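Bridcombe Neighbours Forum > Home and Garden > Storage and Tidying

Topic: Children's lap boards and box lids – keep or chuck?

teklew
We're clearing the small bedroom before my niece comes to stay in May and I've got stuck on the flat things. Books are done, clothes are done. What's left is the stuff that won't stand up and won't stack: drawing boards, jigsaw bases, lids that have lost their boxes.

The bedroom is 3 metres along the long wall and there's one low shelf. The wardrobe is full. I don't want to buy another unit if I can help it.

The biggest one is the one she'll ask for. It's got the bunny and the puppy on it, pale blue at the top and pink lower down, and she has drawn on it, eaten off it and used it as a roof for toys.

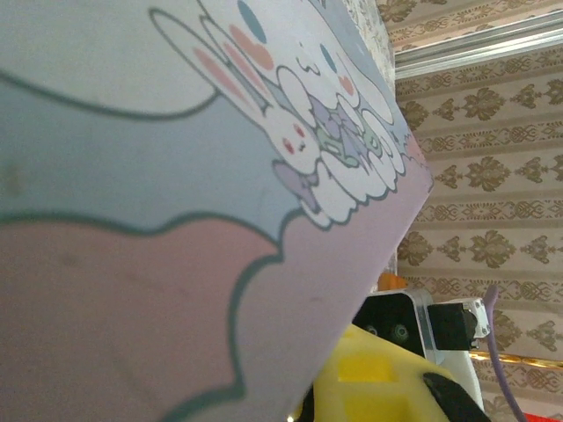
I'd like to keep that one flat and somewhere she can get it out herself. I tried it behind the door and it slid down every time the door opened. I tried it under the bed and it came out covered in fluff. At the moment it's leaning on the wall and I don't like that much either, as the paper in that room is old and marks easily.

Any ideas that don't involve drilling? It's a rented house.

hedgerow_22
Plate rack. The wooden sort for a kitchen cupboard, laid along the shelf. Boards go in on their edge and they can't slide. I paid 12 pounds for mine at the Prenport market and it holds all the baking trays as well.

teklew
Would that take something that size, though? My shelf is only as deep as a paperback.

hedgerow_22
It'll stick out at the front a bit. Mine does. You get used to it.

Nabila Ngau
I wouldn't have it sticking out at child height. My son walked into one and had a bruise for a week. Put it flat on top of the wardrobe and get it down for her when she asks. It's a few weeks, she'll live.

teklew
She asks some 80 times a day, so I'd be up and down the steps all morning. I did say I wanted her to reach it.

Nabila Ngau
Fair enough, missed that. Then on its side between the bed and the wall, with a folded blanket behind it. The blanket stops it slipping and keeps the corners off the wallpaper.

derese_lane
Going against the rest of you. How many of these boards are there and how many get used? When we moved up to Derese Lane I kept every lid and puzzle base my two had ever owned. They sat in the loft until the damp got them. I'd keep the bunny one and let the rest go to the charity shop.

hedgerow_22
Charity shop won't take a lid without a box. I've tried.

derese_lane
Recycling, then, if it's cardboard. The point stands.

Nabila Ngau
Plain lids are handy for paint, mind you. I keep a couple in the shed to go under pots. I wouldn't throw the lot.

teklew
There are a few plain lids and I don't think anybody would miss them. Two can go in the shed, the rest in the recycling.

Another question while you're all here. The pink part has picked up some faint smudges and dark specks. What do people use on a printed surface? I don't want to take the picture off.

derese_lane
Barely damp cloth, drop of washing-up liquid, dry it straight away. Try a corner first. If it's card underneath, keep the water well away from the edges or it'll swell.

hedgerow_22
Pencil rubber for the smudges. A white one, not the pink sort, they leave a stain.

Nabila Ngau
I'd leave it alone. It's a child's board and it'll have jam on it by the end of the first day. I rubbed the face off a cartoon cat once with one of those white sponges and I still hear about it.

teklew
No sponges, noted. I'll try the rubber on a corner and stop there.

teklew
Update. The blanket idea works so far. I used an old cot blanket folded in half, and the board sits behind the bed with its top edge showing, so she can pull it out by herself. The plate rack was too deep for my shelf but I've kept it for the kitchen.

hedgerow_22
Told you it'd take baking trays.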